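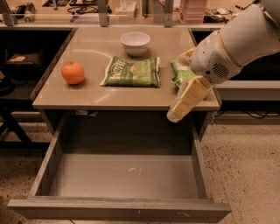
Where should residents keep their snacks now?

In the drawer of the cabinet in the shared kitchen on their own floor.

The new arrangement at Clornirholm, the apartment building on MacPherson Street, took effect Wednesday, June 29, 2022. Chips, crackers and other sealed packages go in the drawer. Fruit and bowls may stay on top. Opened bags need a clip and a name.

Building manager Lai-ching Au said the change followed complaints that the tops of the cabinets were too crowded to set down a plate. "People were bringing their dinner out and had to move six bags first," she said.

The cabinets were installed in December and have one drawer each. Au asked residents to lay bags flat so the drawer closes all the way, and to put heavier items such as cans in the pantry by the elevator.

Anything left in a drawer with no name on it will be moved to the free shelf outside Room 402 on the first of the month. Residents can take what they like from that shelf.

Clips are free at the front desk, limit 2 per apartment. The desk has 100 on hand. Questions can be left at the desk or brought to the next floor meeting.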